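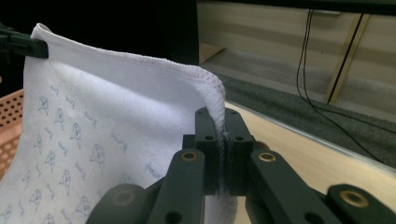 White cloth with a pale blue print and a purple stitched hem

About Steltia

Steltia is a small publisher of poetry and poetry in translation. We are based in Perthorpe, where we have two rooms over a hardware store, and we have been making books since Hjalti Hallgrímsson moved his desk out of his apartment and into the front one. We publish full-length collections, pamphlets and a few bilingual editions each year. We also run a reading series and a short course for new translators.

How we started

Hjalti came to publishing from teaching. He had been translating Icelandic poems for his evening students, a page at a time, and the handouts got longer every term. When the stack reached 70 pages he had them bound at a copy shop and sold them at the back of the class. That stapled book was called Brustia, and it is still the name of our pamphlet series. The original is long out of print. We keep one copy in the office, and visitors are welcome to read it here.

The first proper book followed the next July. It was a collection of short poems about a ferry crossing, and it sold slowly and then steadily, mostly through readings. We learned from it that a poetry book can go on finding readers for years if it stays in stock, and we have tried to keep our titles in print ever since. A few have had to lapse where rights went back to an estate or another publisher.

What we publish

Most of our list is by living poets. We look for work that holds up when it is read aloud, and we like collections that have been put together with some thought about order. We have no house style. Our recent books include a sequence about a flooded quarry, a book of letters in verse, and a long poem with hardly any punctuation that took three rounds of proofs to get right.

Translations make up close to half of what we do. Wherever possible we print the original on the left-hand page and the English on the right. This makes the books thicker and more expensive to produce, and some stores have asked us to stop. We have kept doing it. Readers who know a little of the other language tell us they use both pages, and teachers like it too.

Translators are named on the front cover of every book, in the same size type as the poet. They are paid a fee and a royalty.

The Brustia pamphlets

Brustia pamphlets run to 32 pages or fewer. They are sewn, with plain card covers, and each is printed in a single run of 235 copies. When a pamphlet sells out we don't reprint it, but the poems often turn up later in a full collection, ours or someone else's. Several of our poets first appeared in the series.

You can buy pamphlets one at a time or subscribe for the year. Subscribers get each one as it comes out, along with a printed sheet in which the poet writes about a single poem.

The Bisgaard Readings

Our reading series takes its name from the Bisgaard, the old assembly room on the next street, where most of the events are held. The format has stayed the same from the beginning. Two poets read for 20 minutes each, there is a break, and then each of them reads one poem by somebody else. The second half is often the part people talk about on the stairs.

Readings are free, with no booking. There is a ramp at the side entrance and a hearing loop in the main room. We record the sound at most events and put it up in the archive when the poets have given permission – some prefer not to, and we respect that.

The translation course

The course is for people who read another language well and have never published a translation. It meets in the evening for ten weeks. You don't need a degree. We work on short poems, usually one a week, and everyone brings a draft. Toward the end of the course we spend an evening on contracts, permissions and how to write to an estate, which past students have said they found more useful than they expected.

A limited number of places are offered at a reduced rate. Please ask when you apply. We don't need to see proof of income.

How we work

We are a small office and we edit slowly. A collection usually takes 18 months from acceptance to publication. In that time the poet will have at least two full edits with us, in person or by phone, and will see the cover before it goes to press. We don't put quotes from other writers on our front covers.

Our books are printed on uncoated paper by a family printer in the next county. We set them in-house. If you find a mistake in one, write and tell us, and we will fix it in the next printing.

Submissions

We read full-length manuscripts once a year, in July. Pamphlet manuscripts and translation samples can be sent at any time. Please send poems in a single file with page numbers, and a short note about yourself. For translations, include the originals and tell us what you know about the rights, even if that is very little.

There is no reading fee. We reply to everyone, though it can take us up to four months. Please don't send work by mail unless you have no other way, as we can't return it.

Bookstores, libraries and schools

Stores can order from us directly on the usual trade terms. Libraries and schools get a discount on sets of five or more of the same title. Our poets are often willing to visit classes – write to the office and we will pass on your request.

Visiting us

The office is open to visitors most weekday afternoons. The entrance is the green door to the left of the hardware store, and the bell for Steltia is the top one. All the books in print are on the shelves in the front room and can be bought there. The stairs are steep, so if they would be difficult for you, call ahead and we will bring books down to the street door.

This page was last updated on 9 November 2021.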